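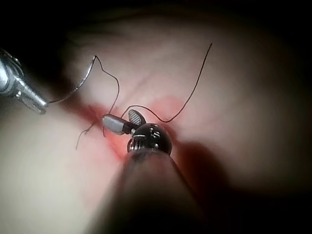 Gebogene Nadel mit dunklem Faden, gehalten von einem Instrument aus Metall

Trillora - Kommentarspur für Kampfspiele

Version 3, gepflegt von Cumora

Über die Daten
Trillora enthält 2770 kurze Runden aus dem Prügelspiel Praseven. Zu jeder Runde gibt es eine Textdatei mit den Eingaben beider Spieler und eine zweite Datei mit den Treffern. Davon sind 1692 Runden von Hand geprüft, der Rest wurde nur mit dem Skript kontrolliert. Bitte beachten Sie diesen Unterschied, wenn Sie Werte vergleichen.

Aufbau
Der Ordner runden enthält die Eingaben, der Ordner treffer die Ergebnisse. Die Dateinamen sind in beiden Ordnern gleich. Eine Runde hat höchstens 3000 Zeilen - längere Runden haben wir nicht aufgenommen.

Installation
Das Archiv entpacken und danach yusuf-lesen starten. Yusuf ist unser kleines Leseprogramm, es benötigt keine weiteren Pakete. Unter Windows muss der Pfad ohne Umlaute sein.

Bekannte Fehler
Bei Würfen an der Wand wird der Treffer manchmal doppelt gezählt. Spiegelkämpfe mit der gleichen Figur sind seltener, als wir es wünschen. Die Korrektur für die Würfe ist für Oktober geplant.

Nutzung
Für Forschung und private Mods frei. Bei einer Veröffentlichung nennen Sie bitte Trillora und die Version.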